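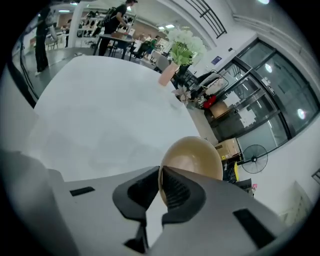 Kartenbox »Feste im Jahr« von Prarnix im Test

27. Dezember 2021

Wer in einer Kita oder Grundschule mit Kindern über Feste sprechen will, bekommt viel Material zu Ostern und Weihnachten und sehr wenig zu allem anderen. Meistens läuft es auf eine selbst gebastelte Mappe hinaus, in der ausgedruckte Seiten zum Zuckerfest neben einem Lichterfest-Ausmalbild liegen, das jemand vor Jahren kopiert hat. Der Verlag Prarnix verkauft seit April eine Kartenbox, die das ersetzen soll. Ich habe sie bei der Buchhandlung Papadopoulos bestellt, selbst bezahlt und seit Ende der Sommerferien in einer altersgemischten Gruppe mit Kindern von drei bis sechs Jahren benutzt.

Was drin ist

Die Box enthält 104 Karten im Format A5, ein Begleitheft und ein Register aus Pappe. Für jede Woche des Jahres gibt es zwei Karten, eine Bildkarte und eine Textkarte. Die Bildkarte zeigt auf der Vorderseite eine gezeichnete Szene, die Rückseite ist leer. Auf der Textkarte stehen ein kurzer Vorlesetext, drei oder vier Gesprächsfragen und ein Vorschlag für eine Aktivität.

Nicht jede Woche hat ein eigenes Fest. Manche Feste ziehen sich über zwei oder drei Wochen, der Ramadan zum Beispiel hat mehrere Kartenpaare. Dazwischen gibt es Wochen mit allgemeinen Themen wie Geburtstag, Umzug, neues Geschwisterkind, erster Schultag. Anfangs hielt ich das für Füllmaterial. Inzwischen gehören die Geburtstagskarten zu denen, die am häufigsten auf dem Tisch liegen.

Das Begleitheft hat 30 Seiten und ist der schwächere Teil. Die ersten Seiten erklären, warum Vielfalt wichtig ist. Das wissen die meisten, die so eine Box kaufen, schon. Danach folgen Hintergrundtexte zu den Festen, die sehr ungleich ausfallen. Zu Chanukka gibt es eine ganze Seite mit Aussprachehilfe, zum Zuckerfest eine halbe, und Nouruz muss mit einem Absatz auskommen.

Die Bilder

Für mich war das der Kaufgrund. In den meisten Materialien, die ich kenne, sehen die Familien am Weihnachtsbaum alle gleich aus, und wenn ein Kind mit dunkler Haut vorkommt, dann auf der Seite »Feste aus aller Welt«. Das ist in dieser Box besser gelöst. Die Zeichnungen begleiten fünf Familien durch das Jahr, und die Zuordnung ist nicht so schematisch, wie man es befürchten könnte. Die Familie, die Weihnachten feiert, hat einen schwarzen Vater und eine weiße Großmutter. Beim Zuckerfest sitzen Nachbarn mit am Tisch. In einer Familie wird gar nicht religiös gefeiert, dort gibt es ein Winteressen mit Freunden und im Sommer ein Gartenfest.

Die Kinder haben die Familien schnell wiedererkannt. Nach ein paar Wochen wurde gefragt, wann »die mit dem Hund« wieder drankommen. Dass der Verlag bei denselben Figuren geblieben ist, zahlt sich aus. Ein Kind sieht dann keinen Vertreter einer Religion, es sieht den Jungen, der im September noch den Arm in Gips hatte.

Ein Mädchen mit Rollstuhl kommt ebenfalls vor, und zwar auf vielen Karten, ohne dass der Rollstuhl je Thema ist. Auf der Laternenkarte hängt die Laterne an der Lehne. Mehr steht dazu nirgends, auch nicht im Heft, und das finde ich richtig.

Weniger gelungen ist die Kleidung. Auf den Festkarten tragen fast alle Erwachsenen sehr feierliche Sachen, teils mit aufwendigen Mustern. Bei uns haben mehrere Kinder gesagt, ihre Mutter ziehe das nie an. Das war ein guter Gesprächsanlass, aber geplant war es so wohl nicht. Auf den Alltagskarten stimmt es dann wieder.

Die Texte

Die Vorlesetexte sind kurz, für die Dreijährigen trotzdem manchmal zu lang. Ich lese bei den Kleinen meist nur den ersten Absatz und lasse dann das Bild wirken. Ab fünf Jahren funktionieren die Texte ohne Kürzung.

Der Ton ist sachlich. Es heißt »Viele muslimische Familien fasten im Ramadan« und nicht »Muslime fasten«. So etwas klingt nach einer Kleinigkeit, beim Vorlesen macht es aber einen Unterschied. Wenn ein Kind sagt, bei ihm zu Hause sei das anders, widerspricht es nicht dem Text. An zwei Stellen ist das der Redaktion durchgerutscht. Auf der Karte zum orthodoxen Osterfest wird behauptet, an diesem Tag gebe es rote Eier und Lamm, ohne jede Einschränkung, und auf der Diwali-Karte steht ein Satz, der alle Hindus über einen Kamm schert. Ich habe beide Stellen mit Bleistift geändert.

Die Gesprächsfragen sind überwiegend brauchbar. Gut sind die offenen: Was riecht bei euch nach Fest? Wer bleibt an dem Tag am längsten wach? Schlecht sind die, die ein Kind zum Experten machen sollen. »Ist ein Kind in eurer Gruppe, das dieses Fest feiert? Lasst es erzählen!« – das steht auf vielen Karten, und ich überspringe es immer. Manche Kinder erzählen gern von zu Hause, andere wollen nicht vor der ganzen Gruppe für ihre Familie sprechen. Wer erzählen will, meldet sich ohnehin.

Die Aktivitäten

Gekocht und gebacken wird viel. Die Rezepte sind einfach und gelingen, wenn man die Zuckermenge etwas herunternimmt. Ein Hinweis auf Allergene fehlt durchgehend, bei Sesam und Nüssen ist das ärgerlich. Gelatine wird nur einmal erwähnt, und zwar im Heft und nicht auf der Karte mit dem Rezept.

Bei den Bastelvorschlägen ist die Qualität gemischt. Die Papierlaternen und die Fensterbilder haben wir gern gemacht. Es gibt aber auch eine Karte, auf der Kinder eine Menora aus Klopapierrollen bauen sollen, und da bin ich nicht sicher, ob man religiöse Gegenstände unbedingt aus Klopapierrollen herstellen muss. Wir haben stattdessen Kerzen gezählt und aufgemalt.

Verkleidungsvorschläge gibt es keine. Das war mir vor dem Kauf wichtig und steht so auch in der Beschreibung des Verlags.

Material und Haltbarkeit

Die Karten bestehen aus festem Karton mit matter Beschichtung. Nach vier Monaten sind die Ecken der beliebtesten Bildkarten leicht aufgestoßen, eingerissen ist keine. Wasserfarbe lässt sich abwischen, Filzstift nicht. Die Textkarten sind etwas dünner, was nicht stört, sie bleiben ja meist in der Hand der Erwachsenen.

Das Register ist dagegen eine Fehlkonstruktion. Die Trennblätter sind genauso hoch wie die Karten, nur die kleinen Reiter ragen heraus, und die knicken beim ersten Schließen des Deckels um. Bei uns waren nach zwei Wochen drei Reiter ab. Ich habe sie durch Trennblätter aus dem Bürobedarf ersetzt.

Die Box selbst ist stabil, aber randvoll. Wer eigene Karten ergänzen will, und das Heft ermuntert ausdrücklich dazu, findet keinen Platz dafür. Eine Blankovorlage zum Herunterladen gibt es auf der Verlagsseite. Ausgedruckt auf Karton mit 200 Gramm passt sie in der Dicke gut zu den Textkarten.

Bewegliche Feste

Viele Feste wandern, und ein Kartensatz mit festen Wochen hat damit ein Problem. Prarnix löst es so, dass die Karten keine Nummern tragen, nur ein farbiges Feld für die Jahreszeit. Die genauen Termine soll man einem Kalenderblatt entnehmen, das der Verlag jährlich ins Netz stellt. Für 2021 war es da, für 2022 heute noch nicht. Ich gehe davon aus, dass es kommt, würde mich aber nicht darauf verlassen und habe die Termine selbst herausgesucht.

Beim Ramadan passt das Farbfeld schon jetzt nur halb. Er liegt noch im Frühjahr, wandert aber jedes Jahr weiter nach vorn, und in einigen Jahren steht die grüne Karte mitten im Winter. Auf dem Bild blüht im Hintergrund ein Kirschbaum. Das hätte man vermeiden können.

Vergleich mit anderen Sets

Von Gernum gibt es ein ähnliches Produkt, die »Festekiste«. Sie ist deutlich billiger und arbeitet mit Fotos. Die Fotos sind schön, aber es sind durchweg Aufnahmen aus anderen Ländern: Diwali in Indien, das Zuckerfest auf einem Marktplatz, dazu Weihnachten in einem deutschen Wohnzimmer. So lernen Kinder, dass die einen Feste hier stattfinden und die anderen woanders. Für die Kinder in meiner Gruppe stimmt das nicht, sie feiern alles davon im selben Stadtteil.

Das Erzähltheater-Set von Grundier habe ich mir in einer Nachbareinrichtung angesehen. Die Bilder sind größer und für den Stuhlkreis besser geeignet, und die Geschichten sind lebendiger geschrieben. Es deckt aber nur sechs Feste ab, und man braucht den passenden Rahmen dazu. Als Ergänzung gut, als Ersatz zu schmal.

Preis

Die Box kostet 52 Euro. Für ein Kartenset ist das viel, gemessen am Umfang geht es in Ordnung. Ersatzkarten kann man einzeln beim Verlag nachbestellen, das habe ich nicht ausprobiert. Eine Version für zu Hause mit weniger Karten ist angekündigt. Familien würde ich raten, darauf zu warten, für zwei Kinder am Küchentisch ist die große Box zu umfangreich.

Reaktionen der Eltern

Wir hängen die Karte der Woche im Flur aus, auf Kinderhöhe. Dort bleiben auch Eltern stehen. Eine Mutter hat uns auf den Fehler bei den Ostereiern hingewiesen, ein Vater brachte nach der Nouruz-Karte eine Schale mit Weizensprossen vorbei und dazu eine Erklärung, die besser war als der Absatz im Heft. Es gab auch eine Nachfrage, ob Weihnachten jetzt zu kurz komme. Weihnachten und Advent haben zusammen mehr Karten als jedes andere Fest in der Box, das ließ sich schnell zeigen.

Für wen sich die Box lohnt

Für Kitas und erste Klassen, die das Thema über das ganze Jahr verteilen wollen, ist die Box das brauchbarste Material, das ich bisher in der Hand hatte. Für eine einzelne Projektwoche ist sie zu teuer, da würde ich das Erzähltheater ausleihen. Ab der zweiten Klasse dürften die Texte zu einfach sein.

Pluspunkte: wiederkehrende Figuren, Vielfalt auch bei den Alltagskarten, robuste Bildkarten, sorgfältige Sprache in den meisten Texten.

Minuspunkte: Register, fehlende Allergenhinweise, ungleichmäßiges Begleitheft, Frage nach dem »Kind in eurer Gruppe«.

Bewertung: vier von fünf Punkten. Den Abzug gibt es für Heft und Register zusammen. Sollte der Verlag in einer zweiten Auflage die beiden Textstellen korrigieren, trage ich das an dieser Stelle nach.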